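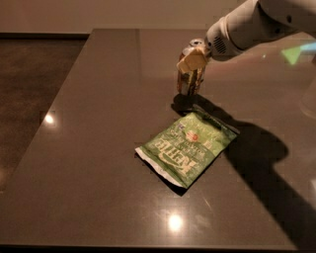

4. Setting up the Zemo drinks cooler

28th July — Afiq Sopacua
73 shares

1. Stand it upright for 7 hours before plugging in. Longer if it came on its side.
2. Leave a gap at the back, a hand's width will do.
3. Plug straight into the wall. No extension leads.
4. Dial to MAX, door shut, leave overnight.
5. Load cans upright, bottom shelf first. Then dial back to 3.

Note: fan is loud on teh first night. Settles down.

CAUTION — never put cans in the ice box. They burst.

CAUTION: unplug before wiping inside. Damp cloth only, no sprays.

Door seal part no. is 381, new stock in September.

2 comments

Cempaka Hutapea: Does step 4 apply after a defrost aswell?

Afiq Sopacua: Yes, same again. Dry the drip tray first.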